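The Arm Was the Cheap Part

The phone refurbishing shop in Flallunville budgeted for its first robot the way most of us budget for a puppy. The arm had a price, somebody wrote the price down, and the meeting ended early.

Then came the rest of the bill. A mount for the arm ran $1,112. The wrist camera and its cable came to $1,786, before anyone had asked who would plug it in. Prillent, which sold the shop its grippers, recommends spare fingers, and recommends them warmly.
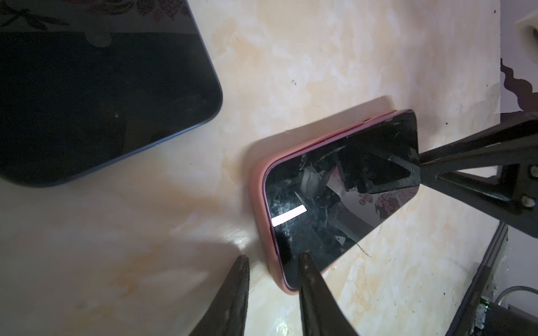

Phones are a mean thing to shop for. They're flat, they're slick, and half of them show up in a case. The shop got a quote from Bilton that assumed bare handsets, all one size, and a quote from Lopes that assumed very little and cost more. It went with Lopes after 17 emails.

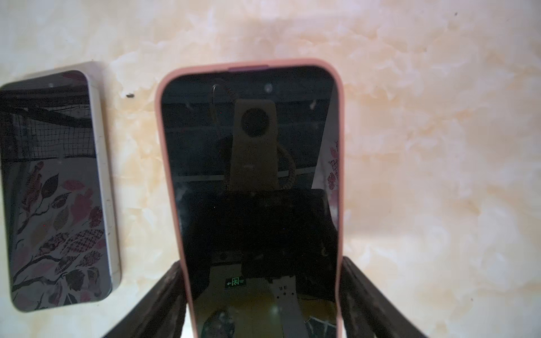

My own advice is to ask for a trial on your ugliest stock and to put training hours on the same page as the hardware. The shop set aside 26 hours and had used them up by the second week of December. The next budget has a line called "other." It's the biggest one.

Related
Lease or Buy: A Small Shop's Guide to Robot Arms
What a Service Contract Leaves Out
Is Your Workbench Ready?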